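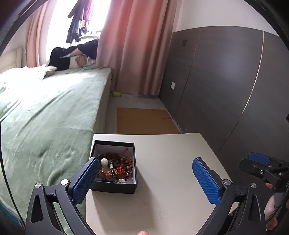

Open meetings, closed doors

I drove over to Nirkside College last month for the public forum on the new posting and flyering policy, and I've been chewing on it ever since, so you're getting a longer item than usual. If you only read these for the reading list, scroll down, I won't be hurt!

Quick background for those of you outside Dumomport. Until this fall, any student group at Nirkside could pin a flyer to the boards in Mohamedi Hall and leave it up for two weeks. Nobody at the front desk read them first. In November the college put out a draft rule saying every flyer "touching on matters of public controversy" needs a stamp from the student affairs office, and the office gets five working days to decide. There's no appeal. There's also no definition of public controversy anywhere in the draft, and I read it twice, footnotes and all.

The flyer that set this off was for a debate on rent control (of all things), and a couple of local landlords called to complain that it mentioned their buildings by name. Fair enough, people are allowed to complain. But I can't see how you get from two phone calls to a rule that covers the chess club if the chess club happens to invite a Russian.

Boris Ionescu, the dean of students, ran the forum himself, and I'll give him credit for staying until the end and for not losing his temper when a few people clearly wanted him to. His case was that the boards belong to the college and that parents and donors see them on tours. He also said the office has never turned down a flyer. Well, no – the rule isn't in force yet. Somebody in the back row said so, a bit louder than I would have.

Then Joelle Sfeir got up. She's a junior, she edits the opinion page of the student paper, and she'd brought a petition with 341 names on it. Her point was about time. If a bill comes up for a vote on short notice, or a speaker gets disinvited the night before, five working days means your flyer goes up after everyone has gone home. She didn't accuse anybody of wanting to censor her. She just asked him to walk her through how a group would announce a vigil under the new rule, and he said he'd have to look into it.

I should say where I stand, in case you haven't been reading long. I think a private college is within its rights to make a rule like this, and I think it would be a mistake. Both of those. I got some grumpy mail in the summer from readers who feel that if something is legal I should leave it alone, and I'm still not persuaded. I've also had grumpy mail from the other side, so at least the mailbox is balanced.

My own suggestion, which I scribbled on a card and handed in at the door, was a plain size and date rule. One flyer per group per board, take it down when the event is over, put a name and a contact on it. That takes care of the clutter, and anyone who doesn't like what a flyer says can go and argue with the people who wrote it. The debate society at my old school did it that way for years and the worst fight we ever had was over thumbtacks.

The draft is open for written comments through the end of the term, and you don't have to be a student or a graduate to send one. Keep it short and say which section you mean (section 4 is the one with the stamp). The Staretti Fund, which pays for the speaker series, hasn't taken a position as far as I know. I've written to ask and will pass along whatever I hear.

Reading list is next, and thanks to everyone who wrote in about the school board piece. I'm working through the replies slowly – my typing is no better than it was.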